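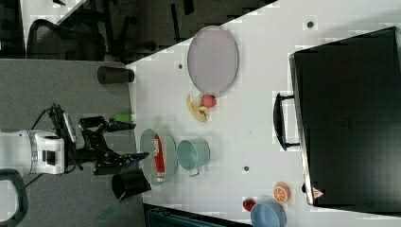 Sorting and Cleaning a Play Kitchen

Posted 16 October 2023 by Niall Menzies

Play kitchen pieces end up all over the house. Ours were under the sofa, in the bath and in the real cutlery drawer. Twice a year I bring everything to one table and go through it. It takes an afternoon if you stop to wash things, less if you don't.

Clear a table first

Use a table instead of the floor. A plain white top is best, as small parts show up on it. Put out a few empty bowls before you bring in the toys, one for each kind of thing. An oval bowl is handy for bottles and other long pieces, which won't sit well in a small round one. We use a pale green one, and the toy ketchup goes in there.

Sort by what it's made of

Most people sort play food into fruit, vegetables, and so on. That's fine for putting away, but for cleaning you want to go by material. Make a pile for hard plastic, a pile for wood, a pile for cloth and plush, and a last one for real dishes that have wandered in from the kitchen. Cups are the usual ones to wander. Check the dark ones inside with a flashlight, because dried juice is hard to see against black.

Hard plastic

Fill the sink with warm water and a squirt of dish soap. Let everything soak for 20 minutes, then go over it with an old toothbrush. Pieces with holes in them, such as strainers and play baskets, need a good shake afterward or they will drip on the shelf for hours. Stand cups upside down on a rack. Clear or tinted plastic gets cloudy in our dishwasher, so I do it by hand.

If a piece is hollow and has water trapped inside, squeeze it out if you can. If the water comes out dark, throw the piece away.

Wood

Wipe with a damp cloth and dry right away. Don't soak it. Rough edges can be smoothed with fine sandpaper, and painted pieces that are flaking should go in the trash.

Plush and felt food

Read the care tag before anything else. Some plush food can go in the machine inside a zipped mesh bag, on cold and gentle. If the tag is missing, clean by hand:

1. Brush off crumbs and lint with a dry, soft brush.
2. Mix a little mild detergent in a bowl of cool water and whip it until you have suds.
3. Dab the suds on with a white cloth. Use only the suds, so the stuffing stays dry.
4. Wipe with a second cloth wrung out in clean water.
5. Press between towels and leave to air dry, turning it now and then.

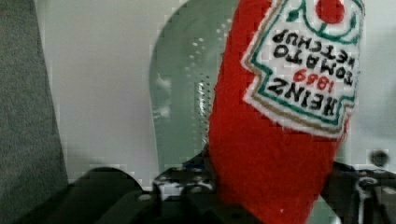 Test red fabric first. Press a wet white cloth on a spot near the bottom and hold it there for a minute. If color comes off, skip the water and use the brush alone.

Embroidered labels need a lighter hand than the rest. Dab straight down and don't rub, or the stitching lifts and the edge goes fuzzy. Snip loose threads with small scissors and never pull them. If a patch has started to come away, a few stitches in matching thread will hold it. My neighbor Boonmee Nilsuwan uses fabric glue for this and says it lasts, but I have only ever sewn mine.

Creases in stuffed bottles come from being packed under heavier things. Knead the stuffing back into the flat places with your thumbs while the fabric is still slightly damp.

Putting it all back

Wait until the cloth pieces are dry all the way through. I leave them overnight. Store them in an open basket where air can get in, and keep plush on top of plastic. Stack cups no more than four high.

Real dishes go back to the kitchen, after a wash. I put a strip of masking tape under the toy cups that look like ours, so they stop getting mixed up.

Anything left over that has no set or partner goes in a bag in the closet. If it hasn't been asked for by February, I give it away.

Related pages: Getting crayon off a tabletop. Washing stuffed animals by hand. What to do with odd lids.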